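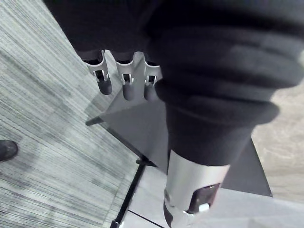
Skinner cell, Skoletdale. April, sleeve and hand check, notebook entry 73.

Start 10.00. Arms powered down, E-stop in, controller left on for the log. Last entry for this cell is 72 (cable clamp, left elbow). Nothing open from that except the squeak at the shoulder, not heard today.

Reason for the check: wrist roll on the right arm faulted twice overnight on following error, both times near the end of travel. Log shows the current climbing over the last few degrees and no step in it. Motor temperature normal. Same move on the left arm is clean.

Sleeve first. Dustska covers, second set, fitted in the winter. The fabric is meant to sit in folds over the forearm and narrow to the cuff, with the cuff clear of the metal wrist section. If it creeps down it gets pulled into the roll joint, and the drag looks a lot like a tired gearbox.

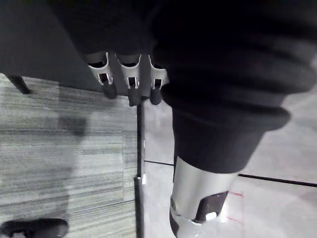

Sleeve folds, cuff and silver wrist section.

Cuff on the right arm was 18 mm lower than the paint mark under the sleeve. Undid the strap, worked the fabric back up by hand one fold at a time, refastened at the mark. Strap hook is furry and holds poorly. Cleaned it with a stiff brush, better but not good. Left arm cuff on its mark, strap left alone.

Turned the roll joint by hand with the brake released. Smooth over the full travel, no notch, no grinding. Put the brake back on before touching the fingers.

Fingers next, both hands. Each joint flexed by hand and let go, looking for slow return. Right ring finger slow at the middle joint. Grit in the hinge, blown out with the hand bulb and wiped with a dry swab. No oil: the Nellcombe note says dry only, and the last lot that got oil had to be stripped. Rubber tips all tight. One tip on the left hand has a shiny patch, no split, left on.

Powered up 11.40. Homed both arms, then ran the approach routine at 10 per cent with the fingertips of one hand brought up towards the other. Checks the wrist offsets against each other without a gauge. Hand on the E-stop throughout. 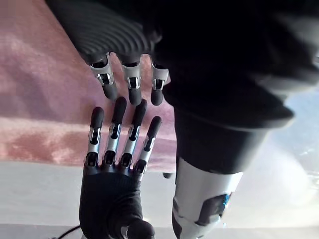 Results and open items

Roll joint on the right arm: 4 full sweeps at low speed, no following error. Current flat to the end of travel and the trace now lies over the left arm's. Not yet run at working speed.

Finger return even on both hands after cleaning.

Offsets unchanged, old values kept in the config.

Open:
Order a strap for the right cuff from Dustska. Same part fits both arms, so get two.
Repeat the sweeps at full speed after a night's running. If it faults again with the cuff on its mark, the gearbox comes off.
Re-check the shiny tip at the next hand check.
Paint mark on the left forearm is nearly gone, redo it.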